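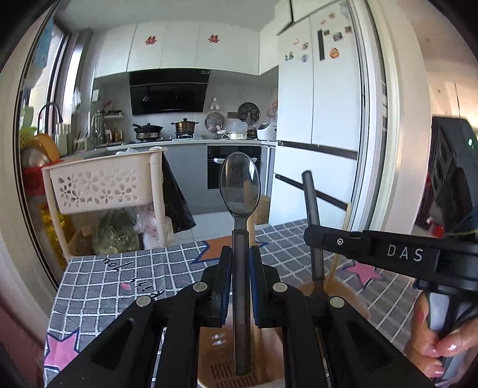 Transparent gray plastic spoon and an orange-brown holder with drainage slots.

Ellura

Ellura is a chamber opera in one act, music by I-hsuan Lui, words by Kaj Toft. Sung in English, with two short passages in Mandarin. Runs 44 minutes without a break. First given by Meltulley Opera in April, on a Saturday evening, in the company's rehearsal hall. Later revised for a bigger house. The title part is for lyric soprano and was written for Pei-shan Chang, who sang it at the premiere and in every staging up to the revision.

Background

Lui had written songs and one string quartet before this, nothing for the stage. Toft, a former chorus baritone, sent her a four-page outline taken from a short story of his own, never published. The story had three sisters. The opera has one sister and a lodger. Lui asked for the cut on the grounds that she could not keep three sopranos apart in an ensemble, and Toft later said he was glad of it, mostly.

The commission came from Meltulley Opera, then in its second season. The company wanted a short piece to go before an older comedy, with the same players and no new set. Lui delivered the vocal score late. Full score later still; the brass parts arrived in the week of the first orchestra rehearsal and the second horn part was missing nine bars. These were supplied by hand and are still in a different hand in the rental set.

Roles

Ellura, lyric soprano. First sung by Pei-shan Chang.
Dotard, her father, bass. First sung by Kaj Toft, replacing a singer who withdrew.
The Lodger, tenor. First sung by Kenji Lyons.
Mrs. Yu, a neighbor, mezzo-soprano. First sung by Pin-yu Fang.
A Clerk, speaking part. Taken by a member of the chorus.

The father has no other name in the libretto. Some early programs print "The Dotard", which Toft disliked and had changed.

Synopsis

A rented house at the end of a ferry line. Early morning. Dotard is waiting for a letter about his pension and will not eat until it comes. Ellura sings to herself over the housework (aria, "The boat is late again"). The Lodger comes down, asks for his deposit back, is put off. Mrs. Yu brings news that the ferry has stopped running for the season.

Dotard takes the Lodger for his dead son. The Lodger, after some hesitation, goes along with it. Duet for the two men, the longest number in the piece. Ellura overhears and says nothing. Quartet, in which all four wait for different things.

The Clerk arrives with a letter. It is addressed to the Lodger. He reads it, folds it and leaves the house. Dotard calls after him by the son's name. Ellura sits down across from her father and begins the morning aria again, a step lower, and the opera stops partway through the second verse.

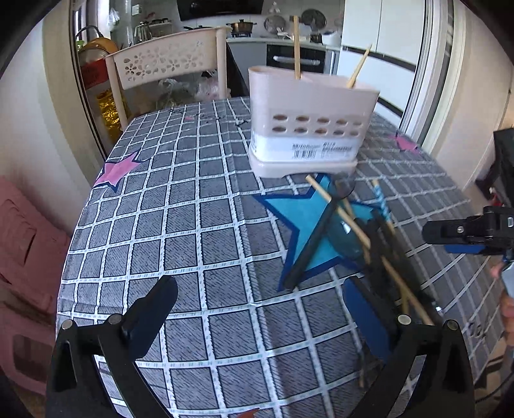 Pink utensil holder with two wooden chopsticks. Checked tablecloth.

Music

Scored for 13 players in the first version: single woodwinds, two horns, trumpet, harp, percussion, string quintet. The harp is silent until the quartet. Lui's vocal writing sits mostly in the middle of the voice and the title part goes above the staff only five times, all of them marked soft. Singers have found this harder than it looks on the page. Chang asked for one of the high notes to be taken down and then, after the dress rehearsal, for it to be put back.

The opening bars give a falling figure in the clarinet, heard again whenever the letter is mentioned. The two Mandarin passages belong to Mrs. Yu. Both are half spoken over a held chord, and in the first version there was no written pitch for them at all, only a line going up or down. Fang worked out her own pitches with the composer at the piano. Those are the ones printed now.

The men's duet is in a slow five beats and was cut by a third before opening night. The longer form survives in the vocal score as an appendix. Has not been staged as far as is known, although Lyons has sung part of it in recital with piano.

Performance history

Three performances in the first run, with Lui conducting the last of them at short notice. It went before the comedy as planned on the first night. For the other two the order was swapped, the audience having been slow to settle to a comedy after that ending.

A second run followed the next season with the same cast, except that the speaking part of the Clerk was given to an actor. Toft kept the father's role for both and then gave it up.

The revised version was made for a hall of 2,253 seats, much too big for the original forces. Lui rewrote the score for 30 players, adding strings and a second clarinet, and put in an interlude between the quartet and the Clerk's entrance to cover a scene change. Chang sang the first revised performance and handed the role on to other sopranos afterward. Most small companies still ask for the first version. The two are hired out seperately and can't be mixed, the rehearsal numbers being different.

Reception

Mixed at first. Local notices praised Chang and the quartet and were cool on the libretto, one of them calling the Lodger "a part with a coat and no insides." The ending divided people. Some of the first-night audience took it for a mistake in the pit and waited for the rest.

Opinion warmed with the second run. Lyons was singled out for the reading of the letter, done without vibrato and almost without orchesra. The revision was thought louder and not always better, and the interlude in particular has been left out by some conductors. Lui has said she doesn't mind.

Recordings

One, of the first version, with the first cast, made over two afternoons after the second run. The quartet was taped last, when Fang had a cold, and Lui kept the take. No recording of the revised version has been issued. The aria "The boat is late again" is sung on its own in recitals and is published in the original key and one lower.

Related works

Lui later drew a short suite from the opera for clarinet and harp. Three movements, no voice. Toft's next libretto, also for Meltulley Opera, uses Mrs. Yu again as a much younger woman; the music is by another composer and none of Lui's material is quoted in it.

See also

Chamber opera
Meltulley Opera
One-act opera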